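Notness夜校一月起调整课程安排，小班上限定为15人

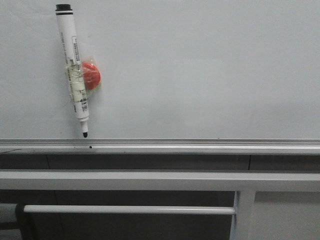 白板与白板笔。

Notness成人夜校将从一月起实行新的课程安排。基础读写、日常算术、会计入门和外语会话四类课程全部改为小班，每班最多15人，原来连上的长课拆成每节40分钟的短课，中间留出休息时间。上课地点由一处增加到4处，新增的几处分布在城区南北两侧和Praltari。

夜校负责人Tudur Yorath说，调整的主要依据是上一学期的学员意见。意见集中在两个方面，一是上课时间太长，下班后赶来的人后半段很难跟上；二是教学点只有城中一处，住在Praltari一带的学员下课后赶不上回程的公交车。

“有学员连着几周提前离开，老师以为他觉得内容太浅，后来问了才知道是为了赶车。”Yorath说，“这种事光看考勤表看不出来，所以上学期末我们挨个打了电话。”

电话回访覆盖了上学期登记在册的155名学员，中途停课的人也包括在内。夜校把回访记录整理成一份内部材料，列出停课原因、交通方式、希望的上课时段和希望增加的科目。按照这份材料，交通和上课时间被提到的次数最多，其次是照看孩子和倒班。学费问题也有人提到，但多数人关心的是能不能分期交，对金额本身意见不大。

新安排下，城中的主教学点保留在Yatsenko街原址，继续承担报名、分班测试和结业考试。北侧教学点借用一所小学的教室，南侧教学点设在社区图书馆楼上，Praltari的教学点设在当地镇公所的会议室。后面三处只在晚间使用，白天仍归原单位。

各教学点的课程并不相同。基础读写和日常算术在每一处都开，会计入门只在Yatsenko街和南侧教学点开，外语会话在Yatsenko街和Praltari开。夜校解释说，会计课要用到账簿样本和计算设备，搬运不便；外语会话的老师人手有限，暂时只能照顾到两处。

课程时间也有变化。过去夜校统一在晚上六点半上课，九点多下课，中间只有很短的一次休息。新课表把每晚分成前后两段，第一段晚上六点半开始，第二段晚上八点开始，每段包含一节40分钟的课和随后的答疑。学员可以只选一段，也可以两段都上。选两段的人可以在同一晚上两门不同的课，例如先上算术，再上读写。

Yorath说，短课的做法上学期在一个算术班试过。那个班的老师起初有顾虑，认为时间一短，练习就没法当堂讲完。试行以后，老师把例题减少，练习改成带回家做，下一次课开头先讲错得最多的题。到学期末，这个班留下来的学员比例高于同期的长课班。夜校没有公布具体数字，Yorath的说法是班级太小，单独拿出来比较意义不大，但足以让他们愿意扩大范围。

教算术的老师在学期总结中写道，短课最大的变化是板书。以前一块板写满了擦掉再写，学员抄不及就着急；现在一节课只讲一个题型，板书留到下课，想抄的人答疑时间可以继续抄。总结里还提到，讲分数时画图比写算式管用，尤其是对离开学校多年的学员。

小班上限定在15人，也与场地有关。镇公所的会议室和图书馆楼上的房间都不大，桌椅摆开以后，再多就会影响走动。北侧借用的小学教室本来可以坐更多人，但课桌是按儿童身高配的，成年人坐着不舒服，夜校准备把后排的桌子撤掉，换上一批折叠桌。小学方面同意了这个方案，条件是每晚下课后恢复原状。

恢复原状的事由当晚最后离开的老师负责，具体做法写进了新的教室使用须知。须知要求下课后擦净板面、关窗、关暖气、把桌椅按门边贴的示意图摆回去，并在登记本上签名。遇到设备损坏，应在登记本上写明，第二天由夜校办公室与原单位联系。学员的私人物品不得留在教室过夜，遗失物品统一送到Yatsenko街保管，一个月内无人领取的另行处理。

报名方式同时更新。从一月起，夜校使用名为Plistent的登记系统，学员可以在网上查看各教学点的剩余名额，自己选择班级，也可以转班。不习惯上网的人仍然可以到Yatsenko街窗口办理，或者打电话由工作人员代为登记。窗口的办公时间是下午两点到晚上八点，午间不办公。

为避免重复登记，已经在读的学员无需重新填表，凭原来的学员编号就能进入系统。编号印在学员证背面，证件丢失的可以带有效证件到窗口补查。新学员第一次登记要填写姓名、联系方式、希望的科目和教学点，并选择是否需要分班测试。报基础读写和日常算术的人一律要测试，报会计入门的人要先通过算术测试或者出示相关学历，报外语会话的人由老师当面谈话后分班。

分班测试安排在开课前一周，在Yatsenko街进行，每天下午和晚上各有一场。测试不收费，也不设及格线，结果只用来决定分到哪一级。读写测试包括读一段通知、填一张表格和写一封短信；算术测试包括四则运算、分数、百分数和看懂一张水电账单。夜校提醒学员不必提前复习，按平时水平作答即可，测得过高反而会被分到跟不上的班。

学费标准本学期不变。变化在于缴费办法，学员可以一次交清，也可以按月交。选择按月交的人每月月初交费，逾期两周未交的，名额保留到当月月底，之后让给候补名单上的人。因病或者因工作调动中途停课的，可以凭证明把剩余课时转到下一学期，不退现金。这一条在上学期曾引起几名学员不满，夜校这次把它写在报名表正面，要求学员签字确认。

困难家庭的减免办法也照旧。申请人需要提交收入证明和一份简短的书面说明，由夜校审核，审核结果通过电话告知，不张贴名单。上学期有学员反映，从递交材料到得到答复等得太久，错过了开课。夜校表示，本学期改为先上课后审核，申请人递交材料后即可入班，审核不通过的再补交学费，已经上过的第一周不计费。

照看孩子的问题这次只解决了一部分。南侧教学点所在的图书馆晚间开放儿童阅览室，学员上课时可以让六岁以上的孩子在那里看书，由图书馆值班人员照应，需要提前一天登记。阅览室晚上九点关门，与第二段课程的结束时间基本衔接。其他教学点没有类似条件。Yorath说，夜校正在同Praltari镇公所商量，看走廊另一头的房间能否在晚间开放，镇公所还没有答复。

对倒班的学员，夜校的办法是允许跨点听课。同一级别的课在各处进度一致，学员这一周来不及到自己的班，可以在同一周到另一处补上，只要那个班当晚有空位。空位情况在Plistent系统里每天下午更新。跨点听课不需要请假，但要在系统里或者电话里提前登记，当晚临时到场的，座位不够时由老师决定。

为了让进度一致，老师们要按同一份教学计划上课。这份计划由各科老师共同编写，列出每一周的内容、练习和建议用时。有老师在讨论时提出，读写班学员的差别很大，完全统一做不到。最后的办法是把每周内容分成必讲和选讲两部分，必讲部分各处一致，选讲部分由任课老师根据班里情况安排，补课的学员只需要跟上必讲部分。

教材也有小的改动。基础读写课本中有几篇课文用了多年，里面的车票价格和表格样式早已过时，这次换成新的公交时刻表、租房合同节选、药品说明和学校发给家长的通知。算术课本增加了一章，专门讲怎么看工资单和贷款还款表。旧课本仍可使用，夜校把新增内容单独印成活页，在第一次上课时发给学员。

会计入门课的变动比较大。过去这门课从头到尾用手工账，学完以后，学员还要另找地方学电子表格。新课程前半段保留手工记账，后半段改用电子表格做同样的题目。老师认为手工部分不能取消，没有亲手登过账的人，表格出错时不知道从哪里查起。学员可以自带电脑，没有电脑的可以借用Yatsenko街机房的机器，借用时要押学员证。

外语会话课不再使用固定课本。老师会在每次课前发一张纸，上面列出当晚的话题和常用句子，例如预约看病、打电话报修、与房东谈维修、到学校见孩子的老师。会话课不布置书面作业，但要求学员每周至少发言一次，发言情况由老师记录，作为升级的参考。

结业考试的安排没有变化，仍然在学期末统一进行，合格的学员领取结业证明。夜校提醒学员，结业证明只说明修完了夜校的课程，用人单位是否认可由单位自己决定。需要正式学历的学员，可以在结业后向办公室咨询，工作人员会介绍可以报考的学校和需要准备的材料。

交通方面，新增教学点的选址都考虑了公交线路。北侧的小学门口有车站，南侧图书馆离车站步行不远，Praltari镇公所与公交终点站在同一条街上。Yatsenko街教学点门前的停车位晚上向学员开放，白天不对外。自行车可以停在院内车棚，夜校不负责看管，建议自带车锁。冬季路面结冰时，院内主要通道会在上课前撒盐，侧门的台阶暂时关闭，学员请走正门。

遇到大雪或者其他恶劣天气，夜校会在当天下午四点以前决定是否停课，并在Plistent系统和Yatsenko街门口同时公布。登记了手机号码的学员会收到短信。停掉的课在学期最后一周补上，补课时间另行通知。上一学期有过一次临时停课，通知发得太晚，部分学员已经在路上，夜校为此收到几封投诉信，下午四点这个时限就是那以后定下来的。

老师的人数这学期略有增加。新来的老师多数白天在中小学任教，晚上兼课，也有一名退休的会计。夜校仍然在招基础读写和外语会话的老师，要求有教学经验，能保证每周至少两个晚上。有意者可以把简历送到Yatsenko街窗口，试讲安排在学期中间。Yorath说，如果外语老师能招够，下学期会考虑在南侧教学点也开会话班。

住在Praltari的一名学员上学期读的是算术班，因为赶车经常只上前半段。她在镇公所看到通知后当天就打电话改了教学点。她说现在从家走过去就行，打算先把算术读完，再看会计的课怎么安排，会计课在Praltari没有，还得进城。“如果以后这边也能开，我肯定报。”她说。

也有学员对新安排有保留。一名读写班学员在回访中表示，自己更习惯长课，一周来一次就够了，拆成短课以后要多跑一趟。夜校的答复是，同一晚上的前后两段可以都选，基础读写在Yatsenko街的前后两段内容相连，连着上就相当于原来的长课，中间多一次休息。另外几处因为场地时间所限，暂时做不到这一点。

还有人担心小班会让名额变得紧张。按照夜校目前的排课，各处的名额加起来可以容纳上学期的全部学员，并留有余量，但热门时段，特别是Yatsenko街的第一段，很可能先满。满员后系统会自动排候补，有人退出时按登记先后递补，递补通知以电话为准，两次打不通的顺延到下一位。在读学员优先选班，新学员晚一周开放登记。

夜校将在学期中间再做一次回访，重点了解短课和跨点听课的使用情况。回访仍然采用电话方式，时间放在中午和傍晚，避开上班时间。Yorath说，如果某个教学点来的人一直很少，会考虑减少那里的班次，但本学期内不会撤点，已经报名的学员可以放心上完。

课程表和各教学点地址可以在Yatsenko街窗口、社区图书馆服务台和Praltari镇公所门厅领取。电话咨询时间与窗口办公时间相同。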